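Neville Holroyd has been building a robot hand in one half of a two-car garage for the better part of a year. The other half still holds a car, and he says that was the deal at home from the start.

The project is called Mera. Holroyd rebuilt the thumb 4 times before he was happy with how far it opened. "The fingers were easy by comparison," he says. "You get one working and then you copy it. The thumb is its own machine."

He does most of the work on a computer first. A simulated version of the hand practices on a table with a toy-sized pot and lid, and only the moves that hold up there get tried on the bench.
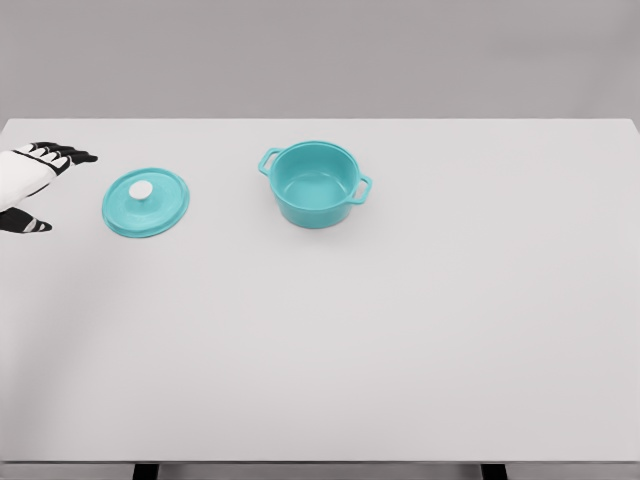

"I used to go straight to the hardware," Holroyd says. "Then I stripped a gear in August and waited eight weeks for the part. Now I run it on the screen overnight and read the log with my coffee."

The lid task has taken most of his time lately. He wants the hand to pick it up and set it on the pot without knocking the pot over. His last long batch was 1245 attempts, and 588 of them counted as good. "That's under half," he says. "A person would be embarrassed. I was pretty pleased."

He has spent more than he planned - mostly on motors - and has stopped adding it up. The code is his own apart from the physics engine, and he keeps the notes in a paper binder next to the drill press.

Asked what comes after the lid, Holroyd says he would like to try a jar with a screw top. "My wife wants it to do the dishes. I told her to give me a few years."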